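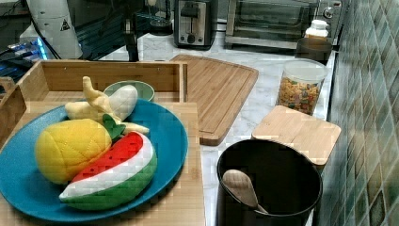
One respondent in the Skovora survey objected that play food has no business on a kitchen worktop, and that a child who finds a soft banana beside the real cereal will sooner or later bite the wrong one. Of the 586 households that replied, 484 kept at least some play food in the kitchen, so the objection deserves an answer.

Figure 3. Plush fruit (pineapple, watermelon slice, banana) on a blue plate, with a bamboo tray and a canister of cereal.

We looked first at what the toys were kept with. Plates and bowls were the most common companions, and parents seldom drew a line between a toy plate and an ordinary one. Fabric fruit was treated more loosely than wooden or plastic fruit – it was left out overnight, and it moved between rooms more often. The diary entries collected in June list 2138 separate moves of a play food item, most of them between the kitchen and the room next to it.

Mouthing was reported in some 10 households. In none of these did the parents give the nearness of real food as the cause, although the diary form had no separate box for it. Tierney households, which had the smallest kitchens, reported no more mouthing than those in Groltum. Storage is taken up in Section 4.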